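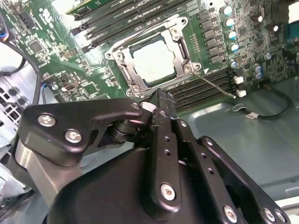 Handout 4: Care of the gripper in the board service cell

Today we work on the gripper of the board service cell, and only on the gripper. The arm and its controller belong to Handout 5. Please read the whole text one time before you touch the machine, and keep it beside you when you work. You know from the lecture that this cell handles open computers, and that the gripper must come very near to parts which do not forgive a contact. In the working position the white pad at the tip of the long finger points to the lower edge of the CPU socket, and on every side of it there are small components on the board. If the finger is loose at its base, the error at the tip is much bigger than at the screw. For this reason most of the care is done at the screws and the bearings, and the pad comes last.

1. Before you begin

Move the arm to the service position with the pendant. Do not push it by hand. Stop the cell, turn the key to zero and take the key with you. Wait 15 seconds until the drives are without power. Remove the computer from the fixture and put it on the antistatic mat on the side bench. Nobody should do gripper work above an open board, also not "only one small screw".

Wear the wrist strap. It is required for the pad as well, because the pad will touch boards later.

2. Cleaning

Use the dry brush first, then a cloth with a little isopropyl alcohol. The alcohol goes on the cloth and never directly on the gripper. The row of holes in each finger collects dust, so brush from both sides. Do not use compressed air near the pivot bearings. It blows the dirt into the bearing, and afterwards the finger moves in small jumps.

3. Screws

All screws of the linkage plates are hex screws. Use the keys from the Ulier set in the drawer; the keys from the general toolbox are worn and they damage the heads. Begin at the base of the long finger, continue with the linkage plates, and finish at the side plates. For each screw:

Look at the paint mark. If the line is not broken, leave the screw alone.
If the line is broken, take the screw out completely, clean the thread, put one drop of medium thread locker and tighten it with the small torque driver.
Make a new paint mark and write the screw position in the log.

A common mistake of last year's groups was to tighten every screw a little "for safety". After some weeks of this the plates were under tension and the fingers did not close parallel any more.

4. Bearings

Open and close the fingers slowly by hand. This is allowed only with the power off. You should feel the same resistance over the whole way. If you feel a step, write it in the log and call the instructor. We do not open the bearing stack in this course. The stack is changed by Hokine as a complete unit, and the one we have now was put in during February.

5. The pad

The pad is changed after 500 cycles, or earlier when its edge is round or dirty. Take the old pad off with the plastic tool. Clean the seat and let it dry. Press the new pad on for 15 seconds and then wait 21 minutes before the first contact. Many students want to make this time shorter. The glue does not agree with them.

After every pad change the tool point must be taught again, also if the new pad looks exactly in the same place. Use the teaching block and not a real board. Run the approach program at 50 percent speed with the block, then at full speed, and compare the two values on the pendant.

6. The log

The log is a part of your mark. Write what you found and also what you did not change. "Everything OK" is not an entry. If a value is missing, leave the field empty and do not guess it.

7. To prepare for the next session

Read the chapter "Compliance and contact" in the Onyshchenko script, without the appendix. Bring the completed log sheet to the Grandville lab by 29th March. Groups which have not yet done the tool point exercise can use the cell in the free hours, but please sign the list at the door first.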